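4.2 Storage habits and the place of the basket in the living room

The second group of answers is about where people put small things in the living room, and for how long the things stay there. In the earlier literature on home order, the living room is usually treated as a room for display. Our data suggest that it is also a room for waiting. Many items that respondents named in this room did not belong there, in their own opinion, but were kept there until somebody had time to bring them to another room. We call this use "temporary storage" in the rest of the paper.

The questionnaire was sent to households in two towns, Kimitia and Vestmont, and closed in February 2017. After removing incomplete forms, 1,087 households remained. The form had 7 questions on storage, of which 2 were open questions. The open answers were read by both authors separately and then compared. Where we disagreed, we discussed the answer until we could agree on a code, and if this was not possible the answer was coded as "other". In addition, 50 households accepted a visit at home. The visits followed a fixed guide, which is given in Appendix B, and each visit was made by one author together with a student assistant.

We first look at the type of container. Respondents were free to use their own words, and this caused some difficulty. The same object may be called a basket by one member of the family and a box by another. Han, who coded the Kimitia answers, found that older respondents often named the container after its first use, for example "bread basket", also when it now held only cables and letters. For this reason we did not try to make a fine classification. We use only three classes: woven containers, closed boxes, and open trays or bowls. Woven containers were mentioned most often in both towns. Closed boxes came second in Vestmont but were less common in Kimitia, where the respondents told us that a closed box is easily forgotten.

The resting place of the container is a different matter from its type. We asked the respondents to tell us where the container "normally stands" and also where it "was standing this morning". The two answers were often not the same. The normal place was in most cases a shelf, a low table or the floor beside a seat. The place in the morning was much more varied, and seats of all kinds were named, in particular the sofa (Figure 3). In the visits the respondents explained that the sofa is at a comfortable height and that it is free during the day. One respondent in Vestmont said that she puts the basket on the sofa in order to be reminded of it, because in the evening she must move it before she can sit down.

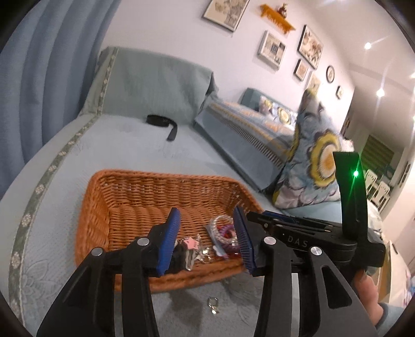

Figure 3. A woven basket on the seat of a fabric-covered sofa.

This kind of reminder was not part of our first coding plan. It was added by Liang after the first round of visits, and the earlier forms were then read again with the new code. We consider this to be a weak point of the study, as the question was not asked directly and a respondent who uses such reminders may not have mentioned them. The numbers for this code should therefore be read as a lower limit. Even so, it appeared in both towns and in households of every size, and we do not believe that it is only a local habit.

A second observation is about who is allowed to move the container. In households with children of school age, the adults often stated that everybody may move it. During the visits, however, it became clear that in most cases one adult does this work and the other members of the family put things in without taking anything out. Similar results were given for kitchen drawers in the Herkia study, although that study did not include the living room and used a shorter form. We could not test whether the pattern is related to working hours, as too many respondents left this question open.

The size of the home had less influence than we expected. In the pilot phase, which took place in September in the Yuan district only, small apartments seemed to have more temporary storage than large houses. This difference became very small in the main study. One possible explanation is that the pilot households were mostly young couples who had moved recently, and a recent move leaves many items without a fixed place. Another explanation is that large houses have a longer way between the rooms, so that an item is more likely to wait near the stairs or near the seat until there are enough items to make the walk useful. Several respondents in houses with two floors described exactly this.

We also asked how often the container is emptied. The answers to this question were difficult to use. The word "emptied" was understood by some as taking everything out, and by others as taking out only what is needed in another room. In a future form it would be better to divide the question in two parts. From the visits we can say that complete emptying is rare and that it is mostly connected with an event, such as guests, a holiday, or the search for a lost key. Between these events the lower layer of the container is hardly touched. Respondents were often surprised by what they found there when we asked them to list the contents, and in a few homes the list was longer than the space we had left for it on the form.

Finally, we note that satisfaction with the order of the living room was not related to the class of container. It was related to whether the respondent could name a normal place for it. Respondents who gave a clear place were more satisfied, also when the container was not in this place on the morning of the answer. This agrees with the general idea in section 2 that order at home is judged by the existence of a rule more than by the present state of the room. The direction of the effect cannot be decided with our data. It may be that satisfied people find it easier to name a place, and for this a study over a longer time would be needed.

4.3 Differences between the two towns

The form used in Vestmont was a translation of the form used in Kimitia, and the translation was checked by a second reader. Two terms remained problematic. The first is the term for a low table, which in Vestmont also includes small benches. The second is the term for "tidy", which has a stronger moral sense in Kimitia. Differences between the towns on these items are reported in Table 6 but are not interpreted further.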